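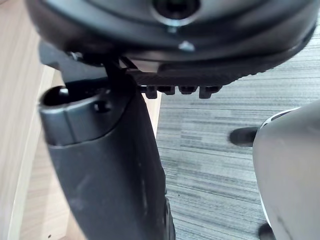

Setovari Opens Equipment Planning Program for Robot Arms in Offices and Small Workshops

Setovari, the equipment advisory firm, today announced a planning and budgeting program for organizations preparing to buy their first robot arms. The program opens to applicants in June and will run in partnership with the leasing company Gokero and the integrator Kılıçarslan.

The program is intended for buyers whose premises were not built for automation. Many of these organizations work in carpeted offices, shared rooms and converted shops, and they often approve a purchase on the price of the arm alone. Setovari will help them prepare a full budget before an order is placed, covering grippers, wrist cameras, mounting, cabling, spare parts, operator training and floor space.

"A purchase request should describe the room as carefully as it describes the machine," said Perihan Yaman, director of equipment planning at Setovari. "We meet buyers who have compared five arms in great detail and have no line in the budget for replacement fingers. The second request then goes to the finance office a few months later, and it is a much harder conversation."

Each participating organization will receive a site review, a written equipment list and a cost schedule covering 2 years of operation. The site review records the reach of the arm, access to power, and the condition of the floor.

Cables receive a section of their own in the review. Items that lie on the floor within reach of a gripper, including cables and small plastic devices, are to be listed along with the furniture, and the buyer is asked to decide which of them the robot is expected to handle and which are to be routed elsewhere. That decision affects the choice of gripper fingers and the number of spare sets to be ordered.

The cost schedule is prepared with Pedar, Setovari's planning worksheet, which has been revised for the program. The new edition contains 578 line items – 400 for equipment and the remainder for installation, service and training. Buyers may remove any line that does not apply to them, but the worksheet keeps a record of what was removed and by whom.

Gokero will offer lease terms based on the completed worksheet, with grippers and cameras listed separately from the arm so that they can be replaced during the lease. Kılıçarslan will carry out installation for participants who request it. Participants are under no obligation to buy or lease from either company.

The fee for the site review is $848 per location. Organizations with more than one location may submit a single application.
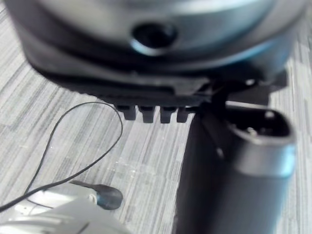 "Floor-level work is where we see the widest gap between the first estimate and the final one," Yaman said. "We would like that gap to be closed on paper, before the equipment is delivered."

Applications will be accepted through Setovari's regional offices. Applicants should provide a floor plan, a short statement of the tasks they wish to automate, and the name of the person responsible for the equipment budget.

About Setovari

Setovari advises public and private organizations on the selection, purchase and replacement of workplace equipment. Media inquiries may be directed to the Setovari press office.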